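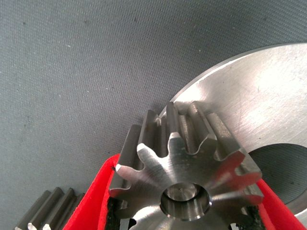 The Harmont Shop Records Project set out to get the working knowledge of small machine shops on paper before the owners retire. We are now at the halfway point of the Guillot Fund grant, and I am less sure of the idea than I was when I signed the application. Take a small steel spur gear, with fine circular machining marks on its face and a round bore. A drawing will give the size of the bore and the shape of the teeth. It will say little about what the shop quoted for the job, which customers pay late, or why a certain order is always run on a certain day. Those were the things we promised to collect, and they are the things owners least like to tell us.

Prepared for Noémie Texier, Guillot Fund
Prepared by Trevor Hollis, Harmont Shop Records Project
26 January 2022

Where we stand

The application spoke of 100 shops. That number came from an old trade directory, and I should have checked it before we used it. When we called the listings, 65 were still in business under any name. Several of those do no machining at all now and rent out their floor space. I would ask the Fund to read every target in the original plan against the lower figure. I don't offer that as good news in disguise. It means the plan was built on a list that was already out of date.

Interviews have gone more slowly than planned. Owners will agree to a visit and then put it off when a rush order comes in. The ones who do sit down with us are friendly and like to talk about their first jobs in the trade. They are much less open about prices. Our interview guide has a full page on pricing, and most of the finished guides come back with that page blank or nearly so.

We were told at the start that a $500 payment to each shop would fix the problem of time. It has helped some. Two owners turned the money down and talked anyway, and one took it and gave us twenty minutes. I can't show that the payment changes how much people say, only that it gets us in the door.

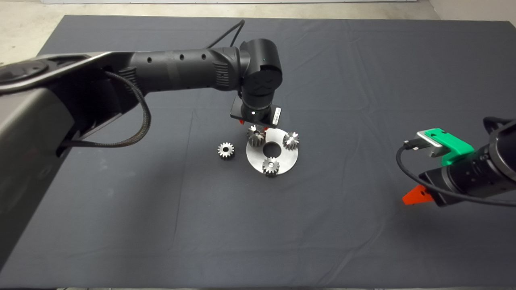
Three small spur gears on a flat, ring-shaped plate.

What the written records look like

Each finished record is a binder and a matching computer file. It covers the shop's history, its main lines of work, its suppliers and the notes we could get on repeat jobs. The history sections are good. I would put them in front of any local historian. The repeat job notes are thin. A typical one reads "same as last time, see Bill," and Bill retired in March.

Trenum, the firm that built the computer files, has suggested a search tool as the next step. I don't think we should pay for one now. A search tool is only useful when there is enough in the files worth finding, and I would want to see the blank pages filled first. Their quote is available if you would like to see it.

Use by other people

Our application said that buyers of small shops would use the records when taking over. So far one sale has gone through among the shops in the project. The new owner was polite about the binder and told me he had read the supplier list. He had also kept the old owner on two mornings a week, and he asked that person whenever a question came up. I suspect that arrangement did more for him than we did.

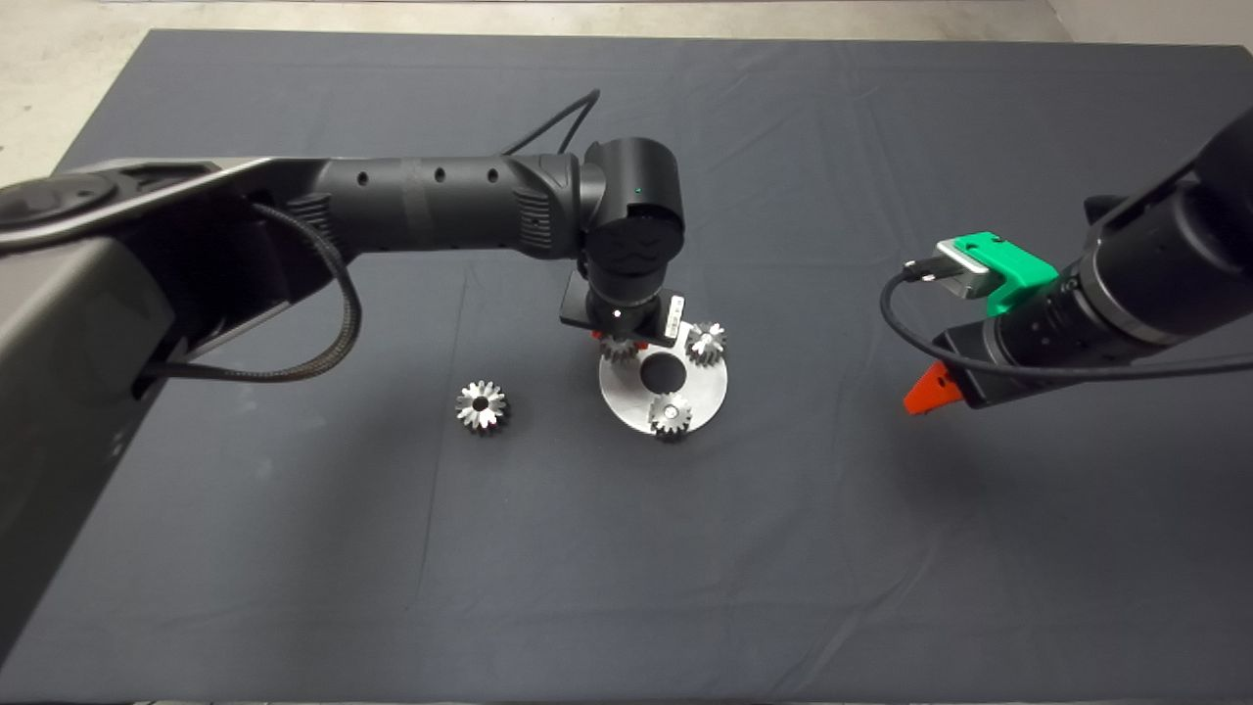
This raises a question I would like to discuss with you before the next payment. If a buyer learns most from having the seller around for a while, the money may be better spent on those mornings than on binders. The Groltia program, two counties over, works along these lines and pays part of the seller's wages after a sale. I have read their annual report and it is very cheerful. It gives no figures for shops that closed anyway, so I would treat it with some care. I have asked them for those figures and have had no answer yet.

Spending

We are under budget, mainly on travel and shop payments. I would not call this a saving. The money is unspent and the visits it was meant for haven't happened. Rent and wages are on plan.

Next period

- Finish the visits already agreed to and stop adding new ones for now.
- Cut the pricing page to three short questions and see if anyone answers them.
- Call back the owners of the finished records and ask if they have opened the binder.
- Talk to the one buyer again, this time with the former owner in the room.

I would like your view on the seller wage idea before we commit anything to it. We can hold the Trenum decision until then.

Recent reports
Harmont Shop Records Project: First Report
Notes on the Trade Directory
Interview Guide, Revised
Shop Payments: Questions From Owners
Selling a Small Shop: Reading List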